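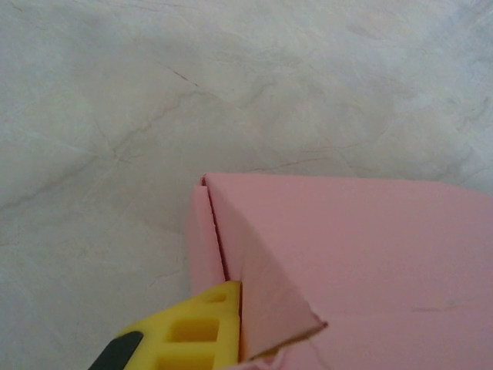 Damir Golob says the shudder on the Pletness wagon is the clutch and we should stop blaming the engine mounts. He drove it home and back and got it every time pulling away uphill, never once on the flat.

August, 7:20 a.m. Cold start fine, idle steady. Backed it out of the bay and got the shudder in reverse straight away. Both mounts are new Berisha parts, torque rechecked, no change. Mateja Georgiev wants the gearbox out before we order anything. I agree. Odometer shows 194 miles since the mounts went in.

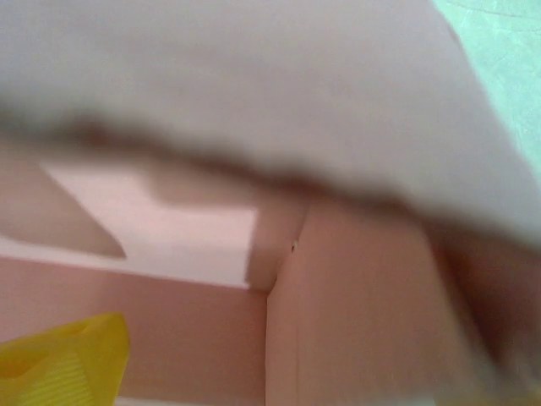 Interior trim on the Clorketti coupe is still waiting on a color. The owner turned down the cream sample and the dark green, and the supplier has nothing between them. What she described on the phone is close to the pale mint green in the upper right corner of the picture, with that slight mottling, so I'll ask for a swatch like it. Door cards stay off until then. Window regulator on the driver's side greased while I had access.

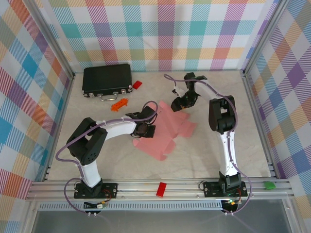
TO DO / GEARBOX

Drain oil and look for metal. Check the flywheel face for hot spots before the clutch gets all the blame. The Cleltura manual gives the order for the bell housing bolts, but the top one is easier done first with the long extension. Allow 5 hours for removal.
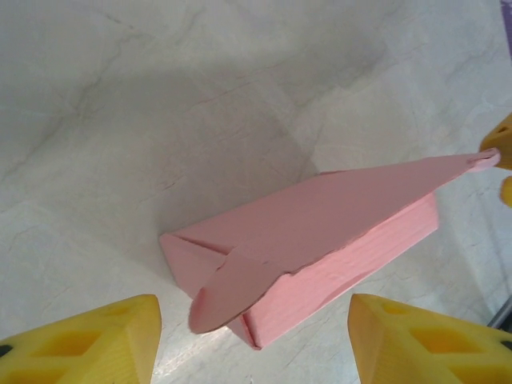
Replace the rear main seal while the flywheel is off, even if it looks good. Label the starter wires. Last time two got swapped and I lost 20 minutes to it.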